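Spent Friday at the Cernholm open day and I have been talking my family's ears off ever since, so now it's your turn. Thread, get a coffee!

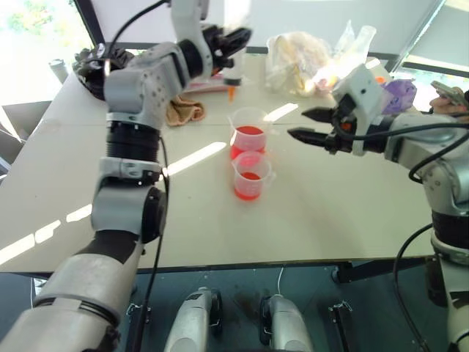
Two arms, two beakers of red liquid, and a lot of sunshine on the table.

2/ The drive was long and the parking was worse, but I got in with the 14 others in the second group. Natália Gajdoš showed us around and she was so patient - I must have asked her 19 questions before we even got to the arms.

3/ I'd pictured big orange factory machines behind a fence, I suppose. These have two slim black fingers on each hand, and the beakers are plain clear plastic ones with a handle and a spout, the kind I measure pancake milk in.

4/ Natália says pouring is harder than lifting, as the weight keeps shifting while you tip. Anyone who has filled a bird feeder from a jug will sympathize.

5/ Ran into Ilídio Amaral by the coats, which I did not expect! We worked together at Esteves years ago and he's thinking of bringing his students over in October.

6/ If you want to go, the next open day is in October too and sign-up is by email. Wear comfortable shoes - it's a lot of standing. And do try the almond cake.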